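Week 4: Where a tabletop comes from

Welcome back! Last week we left the Gillby log at the sawmill, and this week we get to open it up — my favorite part of the whole course.

A board cut straight through the log shows the growth rings at a slant, which gives those big loops and flames on the face. A board cut out toward the bark, like a spoke, shows straight lines and moves less across its width. Please learn to read the end grain first and the face second!

Wood shrinks as it dries, mostly across the grain and hardly at all along it. Fairweather's stock from December lost 23 percent of its weight before it settled, and it was lovely to plane afterward.

Gluing up, in short:
Joint both edges square.
Lay the planks out and shift them until the grain pleases you.
Clamp from the middle outward.
Leave it alone for 60 minutes.

Reading for next time: the Tenetti handout, first half (the second half is all finishes, and we'll get there).

A pale maple-like top, planks joined edge to edge:
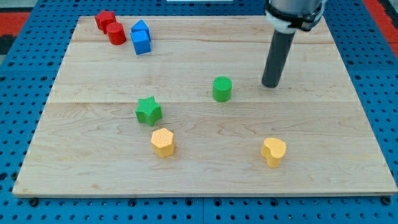 One reader of these notes asked whether alternating the ring direction from plank to plank really keeps a top flat, having tried it both ways and seen no difference.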